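Sweeping by teleop, quick tips from the Girkalbridge shop

Go slow on the first pass. Grab the broom high, up near the knob, pan in the other hand, and get both grips solid before you drive the arms down. Short strokes. If the handle twists in the fingers stop and regrip, dont try to save it.

Scraps of paper are good practice. Dust is not, you cant see it on the headset anyway.

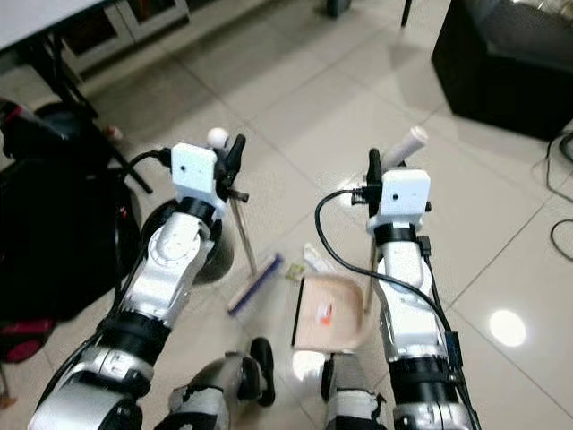

Keep the pan flat and bring the brush to it, moving both at once takes a while to learn. Three clean runs in a row, then change where the trash is. Otherwise it only learns the one spot.

Watch your cables!! Wrist ones snag when you roll past halfway. Li tapes hers, I use velcro.

Throw out any run where you hesitated alot. We kept 331 out of 417 in August and the policy came out smoother.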